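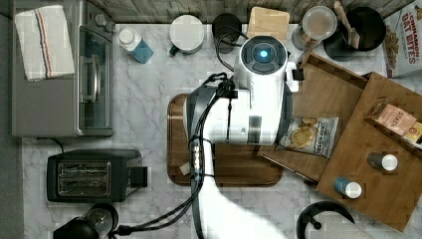 Fig. 2. Counter with toaster oven, two-slot toaster and central cutting board.

Kiltcombe Kitchen Planning, week 2: The crowded counter

Appliances colonise the edges, and the cook gets whatever is left. Note the toaster oven and the toaster, neighbours on the left and both keen on bread. Ask which one earns its space.

The towel over the oven's corner is a habit worth breaking - hang it on a rail before the oven goes on.

Terms: landing space, parking space, prep zone.

For Saturday: sketch your own bench to scale, crumbs optional. Mark every power point and bring a tape measure.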